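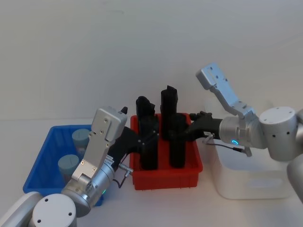

Le bac rouge entre la caisse bleue et le récipient blanc, sur la table blanche.

Compte rendu de la réunion de rangement
Jeudi 22 février 2018, salle Flernon

Présents : Hamdia Degefa (animation), Jhun Cruzado (notes), l'équipe de l'atelier Preltham
Excusé : M. Lacson

1. Accueil
Hamdia remercie chaleureusement tout le monde d'être venu malgré le froid, et tout particulièrement ceux qui ont apporté le café et le gâteau aux noix (très apprécié !). Le compte rendu de décembre est adopté sans modification.

2. Les bacs
On en a parlé longuement, et dans la bonne humeur. Le bac rouge reste au milieu de la table et garde les articles noirs, les grands compris. La caisse bleue demeure à gauche, le récipient blanc à droite. Jhun aurait préféré l'inverse, mais il se range de bon cœur à l'avis général.

3. Étiquettes
Le devis de Flurnix, 264 euros, est accepté. Hamdia passe la commande et demandera au passage 30 étiquettes de rechange.

4. Divers
Il manque toujours la clé du placard du fond. Merci de bien vouloir regarder dans vos poches de manteau.

Séance levée à 19 h.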